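Idle-Segment Detection and Episode Trimming for Two-Handed Gripper Recordings

Project report, Védís Kirkegaard
Course project in robot software, spring term

Summary

This report covers a trimming tool, Hviid, written for the lab's imitation learning pipeline. Hviid reads synchronized wrist video, finger opening and tracked pose from two hand-held grippers and marks the stretches in which no work is being done. The marked stretches are dropped before policy training. The tool replaces a manual step in which one person scrubbed through each episode and typed start and end times into a spreadsheet.

1. Background

Episodes are recorded with the Drostmont recorder, which starts all streams at once and stops them on a key press. Operators start the recorder before they pick up the grippers, so most episodes begin and end with material that has no value for training. In the March data set there were 854 episodes, and the share of idle time varied a great deal between operators.

Leaving the idle stretches in has a known effect on our policies. The action target in those frames is close to zero motion, and the observation looks much like the observation just before a reach. A policy trained on both tends to hesitate at the start of a task. 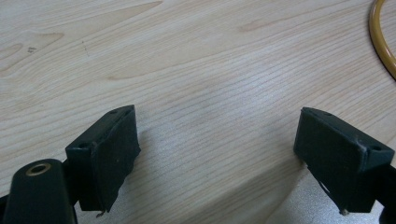

The earlier version of the pipeline used a single threshold on gripper speed. It removed idle time but also removed slow, careful motion such as the final alignment before a release. The threshold could not be set to satisfy both cases, and it was eventually turned off.

2. Method

Hviid computes three signals per frame for each gripper and combines them in a small state machine.

Motion energy. The tracked pose is differentiated and smoothed with a window of 13 frames. Rotation and translation are scaled separately and summed.

Finger activity. The absolute change in finger opening is taken over the same window. A closed gripper is always treated as active, whatever its speed.

View content. The wrist image is split into tiles, and each tile is compared with a background model built from the first second of the episode. Tiles covered by the fingers are masked out.

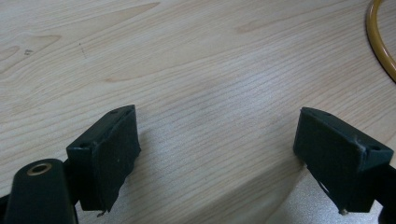
The view content signal took most of the development time. The first version counted edge pixels and fired on anything with texture. A bare wooden tabletop with diagonal grain scored as high as a cluttered one, and the glossy reflection in the middle of the table moved with the wrist, so that frame differencing reported change as well. The brass-colored insert in the gripper body is a second bright spot and had to be added to the mask by hand. The current version works on low-frequency color only. It ignores grain, but a strongly colored item such as the amber-yellow cable in the upper right corner still counts as content. For that reason the background model is needed: the cable is present from the first frame and is subtracted.

The state machine has the states IDLE, ACTIVE and HOLD. HOLD is entered when motion energy is low but the fingers are closed or the view contains something new. Only IDLE frames are candidates for removal, and an idle run must last at least 10 frames before it is cut.

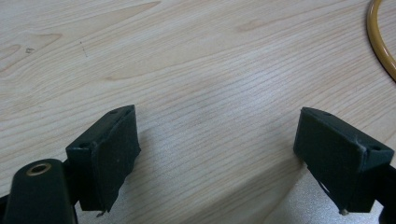
Both grippers have to be idle for a cut to be made. An early build trimmed each side on its own, which broke the time alignment between the two action streams. The loader in Onberg, our training code, assumes equal lengths and did not raise an error; it padded the shorter stream with its last value. A length check has since been added to the loader.

3. Configuration

All thresholds live in one file per station. The defaults were chosen on a held-out set of 100 episodes and are not tuned per operator. The mask for the fingers and gripper body is a bitmap and must be redrawn when the camera mount is moved.

4. Head view as reference

The wrist views alone were not enough to label ground truth. With the fingers open over a blank surface, a labeler cannot tell a resting gripper from one that is waiting for the other hand. Labels were therefore made from the head camera, which shows both hands together. In the hat task one gripper can hold the yellow bucket hat by the crown over the wire stand while the other sits low over the board. A frame like this is labeled active for both sides.

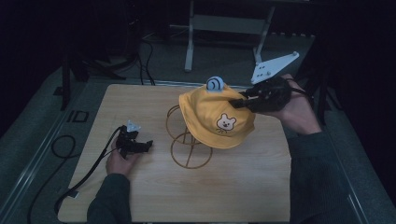 5. Results and open problems

On the held-out set, Hviid agreed with the manual labels on most cuts. The remaining errors fall into two groups. The first is tracking dropout, where the pose freezes and motion energy falls to zero during a real motion. Hviid now reads the tracker's validity flag and refuses to enter IDLE while it is down. The second is a change of room light in the middle of an episode, which shifts every tile away from the background model and keeps the state in HOLD. This is unresolved.

Runtime is dominated by video decoding. Moving the decode step to Tritex, the batch queue on the lab server, allowed up to 13 episodes to be processed in parallel.

Code, station files and the label set are in the project repository under hviid/.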